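Block picking out of a sloped bin, blocks against the wall 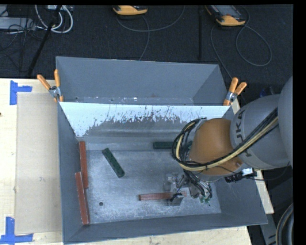

Bin as it stands, KUKA over one of the red-brown blocks.

koppel70
Shared workshop build, April update. Picks from the middle of the floor are fine. Blocks lying along the side wall fail about 30 times in 500. The fingers touch the slope before they close. Would you change the bin or the fingers?

tratavine
Fingers. Make them thinner and take 7 mm off the outside faces. The bin is doing its job.

Rekevov
Disagree. Thin fingers bend. I'd make the walls steeper so the blocks slide down to the floor.

koppel70
Steeper walls means a new bin. The panels are only held by spring clamps, so I could try a different angle on one side first.

tratavine
Clamps will creep if the arm knocks them. Bolt it before you measure anything.

Rekevov
Agree on the bolts. Still wouldn't touch the fingers.

koppel70
Bolts first, then. Does anyone have the Trutuvberg finger drawings? The link in the old thread is dead.

tratavine
I have them, will post tonight.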